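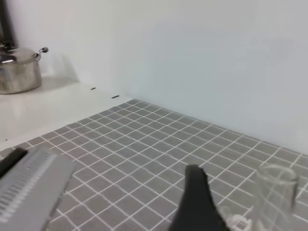

Speaker notes, kitchen talk, 13 October 2015

Good evening, and thank you for the invitation. (Wait until the people at the door have a seat.)

My subject tonight is the small kitchen counter. I will speak about the surface, then about pots, then about cleaning. Please keep questions for the end, but if I speak too fast, raise your hand.

First point: the surface. Many of us rent, and we can not change the counter. In my first flat it was white, with old coffee marks from the people before me. I laid a sheet with a tile pattern over one half. Gray squares, white lines. Cost was 191 crowns, and I cut it with normal scissors. Eino Saarinen asked me in April if it looks cheap. From close, yes, a little. The lines are not perfectly straight when the sheet does not lie flat. From the door you see tiles.

Tell here the story of the wrong side. (Short!)

Second point: the pot. I keep one steel pot with its lid standing out on the white part, near the wall. All others are in the cupboard. When I had eight things on the counter, I cooked on a chair. This is a true story and people usually laugh, so make a pause.

Steel is nice against a white wall, it takes the light from the window. It also shows each finger. Wipe it with a dry cloth after washing. A domed lid needs more height in the cupboard, so measure the shelf before you buy. Mine was 3 centimeters too low.

Third point: cleaning. On a printed sheet use warm water and a drop of soap. No steel wool, no strong powder. Never put a hot pot directly on it, take a trivet or use the bare counter if your counter allows heat. Every second week I lift the sheet and dry under it.

If there is time: Joni Koskela's question about the gap at the wall. My answer is to leave it open, so that water can dry.

Thank the hosts. Samples are on the table by the coat rack, please touch them.

Recent talks
Shelves for a narrow pantry
13 ways to store a lid
Washing up without a machine
Curtains in a north room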